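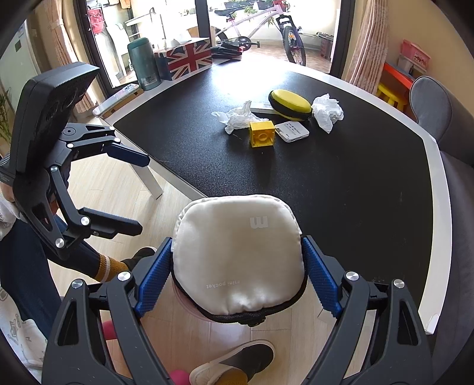

Marleny Huamán signs on at Gollach until the end of next season

Wed 15 November

For immediate release

Right, I'll get the news out first and then I'll ramble. Marleny Huamán has signed a new deal with Gollach Women and will be our captain until the end of next season. She put pen to paper last night after training, still in her shin pads, and I don't mind saying I did a little lap of the dressing room.

I'm Maham Rajput, I manage the first team, and I normally leave these releases to the club office. But I asked if I could write this one myself, and they said yes as long as I didn't give away the team for Sunday. So I won't (nice try, Brakus).

Most of you who cover us will know the basics. Marleny has played 179 times for Gollach, mostly in central midfield, with a spell at left back two seasons ago when we had three defenders out at once and she just got on with it. She took the armband in August. I'd had a list of names for the captaincy that ran to half a page and I crossed off all the others during one pre-season match, when she spent the whole second half talking our new right winger through the game, ten yards at a time, while also running it herself.

There was interest from elsewhere. You've all written about it, so I'm not going to pretend it didn't happen. Udemeck made an approach, they did it properly and politely, and I told Marleny she should listen to what they had to say. She's earned that. She went and had the chat, came back, and asked me a lot of hard questions about where we're going. How many training nights? Are we keeping the physio on? Are we going to play on our own main pitch every home game or get shunted to the back one when it's been raining? I liked those questions a lot more than I liked answering them, but I think the answers were decent, and the one about the pitch is now settled. Every home league game for the rest of the season will be on the main pitch.

"I want to win something here," Marleny told me when she'd signed, and she's happy for me to pass that on. "We've been close and I'm sick of close. I like the girls, I like the football we're playing, and I wasn't ready to walk off in the middle of it."

On the football itself, since somebody will ask! We sit fourth. We've been really good for an hour in most games and then a bit leggy, and the draw on Sunday was the same story: a goal up, comfortable, then we dropped ten yards deeper after 60 minutes and invited them on. The equaliser was a lovely header and I've got no complaints about it, but I have plenty about the two minutes before it. We've been working on that all week. Marleny has been louder about it than I have.

I've also read that we lean on her too much. I can see why people say it. She takes the corners, she takes the penalties, and when it gets scrappy everyone looks for her. What I'd say is that we had five different scorers in our last six matches, and a couple of the younger ones are starting to demand the ball in places where they used to hide. More of that, please. I'd love to be able to take her off with twenty minutes to go and not feel sick.

Next up is Brakus at home on Sunday, kick-off 2pm, gates open from 1pm. The crowd for our last home game was 782, up from 631 for the one before, and the noise behind the far goal was something else. The players talked about it all the way through the cool-down. If you came, thank you, come again, bring somebody with you. Tickets are on sale from the club shop and on the gate, and under-12s get in free with an adult.

Marleny will be doing interviews in the clubhouse tomorrow from 6.30pm, before training starts at 7.15pm. Please be prompt, I'm not letting her miss the warm-up. I'll be around as well if anyone wants me, though I know my place in the queue.

Notes for editors

Marleny's surname takes an accent on the last "a": Huamán. She's too polite to bring it up, so I'm doing it for her.

Press passes for Sunday should be requested from the club office by noon on the day before. There's parking for press behind the main stand, but it fills up early.

Team news will go out an hour before kick-off as usual.

Maham Rajput
First team manager, Gollach Women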